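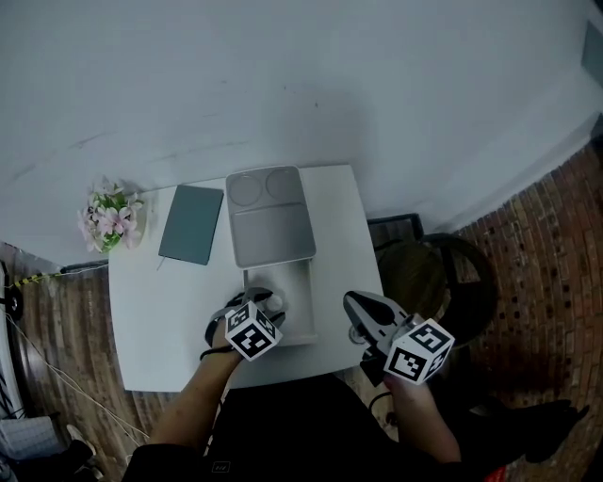

Course handouts / Home and Housing

Unit 4: Surfaces and heights in small kitchens

These notes go with the June lectures. Bring them to the practical, along with a tape measure and the Morin plan from Unit 3.

A small kitchen has to fit storing, preparing, washing and cooking into one short run of wall. Most complaints from tenants are to do with preparing. There is a hob and there is a sink, but the space between them is too short to put down a chopping board and a plate.

In the Tummont flats the worktop between sink and hob is 49 cm. In the Valley flats it is 96 cm. Both kitchens have the same floor area. The difference comes from where the door was put, and the door was fixed before anyone drew the kitchen.

A separate table can make up for a short worktop. It is usually lower, so it suits kneading and seated work. Pale tops show dirt quickly and reflect light. Dark tops hide crumbs and need better lighting.

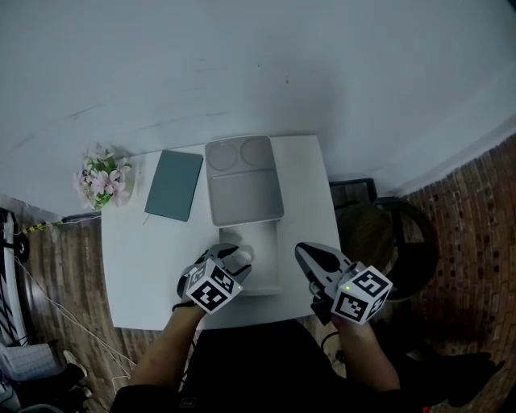

4.2 Working height

Measure from the floor to the bent elbow with shoes on. The worktop should be a little lower than this. For the sink, measure to the bottom of the basin as well as to the rim, as the hands are working down inside it. A deep basin in a low worktop means a bent back.

The Gukley survey covered 878 kitchens. In 534 of them the sink and the worktop were at one height. Copy both figures into your table before working out the percentage.

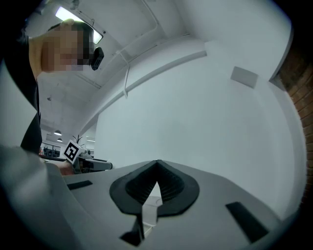 Should the sink be higher than the rest of the worktop?
A slightly higher sink is easier on the back, but the step in level breaks up the surface and makes it harder to slide pans along. In a very short run, keep one level and choose a shallower basin.

4.3 Around the sink

Leave clear space on both sides if you can. If there is only room on one side, put it between the sink and the hob. Seal the joint at the wall and check it once a year.

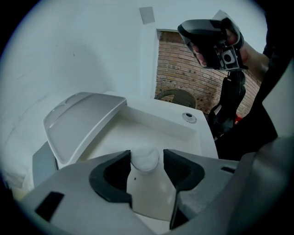
Fig. 4. White countertop with sink basin.

For the practical: draw your own kitchen at 1:20, mark the clear lengths of worktop, and write the height of each surface beside it. Reading for Unit 5 is on the back page.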